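Benmont Hose Guard Kit for Bin-Picking Arms

We put this kit together after a rough September at our Pickering shop, when an air line that had been rubbing against an arm joint finally wore through in the middle of a cycle. The gripper lost pressure, let go of its block on the way up, and the arm went right on working as if nothing had happened. Natalie Haslam, who was running the cell, hit the stop within five seconds, and we were all very glad she was standing close by!

The kit gives your hoses a tougher sleeve and a bit more room to move — and it adds a pressure switch that halts the arm when the air drops. You get 4 clips, 700 mm of sleeve, the switch and a printed fitting guide. Most folks have it on in up to 40 minutes, and Terence Greenwood is happy to talk you through it by phone.

Please shut off and bleed the air before you start, and look over the whole hose run where it loops past the joint, down to the fittings by the gripper.

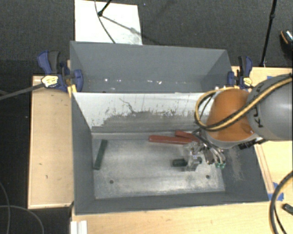
What's in the Box

Sleeve, clips, pressure switch, fitting guide.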